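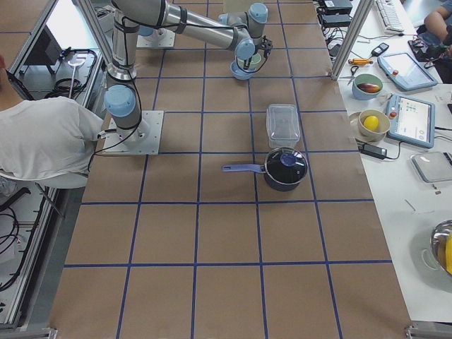 Threads > Dindo Tiongson > Machines and chores

Been asked again whether a robot can do the washing-up yet. Short answer: bits of it, slowly, on a table somebody has set out first. Longer answer in a few posts.

Start with lids. A person lifts a saucepan lid by the knob without looking. An arm has to find the knob, close on it squarely and go straight up. Glass lids are awkward for cameras, and a dark glass lid on a dark pan is worse.

Clear food boxes are the same trouble. The camera looks through the side and sees the table. I'd rather give an arm a brick than an empty plastic box.

Handles next. A long handle is a gift for a person and a nuisance for a gripper. Pick the pan up by the end of it and the whole weight hangs off two small fingers — fine when empty, not fine with soup in.

Small bowls are the easy one. Grip the rim, lift, put down. If a firm shows you a film of only bowls, ask to see the pan.

Tape on the table helps more than people think. With squares marked out you can put the pan back in the same place each go, so you know if the arm got better or you just got lucky with where you put it.

Gert Sibiya asked about two arms. Yes, two is better for anything with a lid, one to hold and one to lift. It also gives you two things that can bump into each other, and you spend a good while on that.

Fruit. People always want to see fruit. A lemon is kind to a gripper. A ripe mango marks if you squeeze it and slips if you don't. Bananas lie differently every time.

Shop floor is further on. The packing line I looked at for Tilomex did 2,084 trays in a shift with 5 stops, but every tray was the same tray. A kitchen never gives you that.

So would I buy one for the house? No. I'd look again when one can clear a table it has never seen, with people still sat at it — and I don't expect that by February.

Will post the notes on grippers when I've typed them up. Replies open, bit slow this week.

Wednesday, January 24, 2018

More from this author
Folding towels, second attempt
What Cluvmont got right about trolleys
Shelf stacking at Zirarico
Do you need a robot hoover on stairs?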